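Jollar opens self-storage site in Wasen for people between homes

Mar 19, 2022 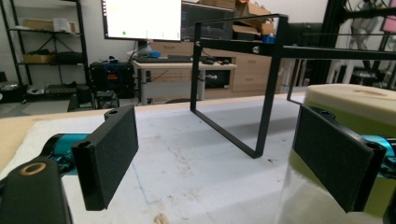 Removals firm Jollar is opening its first self-storage building in Wasen this April, and we can't wait to get the doors open! The site has 200 rooms, from locker-sized spaces for a few boxes up to rooms that will take the contents of a family house, and it sits on Munasinghe Road with its own loading bay and plenty of space to turn a van.

The idea came from our moving crews. Again and again they met families whose sale had gone through before the new place was ready, with a full lorry and nowhere to put it. Until now we had to send those loads to a warehouse 11 miles away, and customers couldn't get at their own things without booking ahead. At Wasen they can come and go every day of the year (yes, bank holidays too) and pick up the winter coats or the school books whenever they need them.

Rooms are let by the week, with no minimum stay beyond the first one. Anyone who moves with Jollar can have their goods taken straight from the lorry into storage by the same crew and brought out again when the keys come through. People doing the move themselves are just as welcome, and trolleys are free to use on site.

The old Sistodura building has been given a new roof, heating and wider corridors for the job – sofas were very much on our minds – and the ground floor has step-free access throughout. A small shop by the entrance will sell boxes, tape and mattress covers, and we'll take back clean used boxes so that the next household can have them. We have 2000 ready to go already.

Bookings are open now at the Jollar office or by phone. Please have a list of your larger furniture to hand when you call, and we'll help you work out the right size of room.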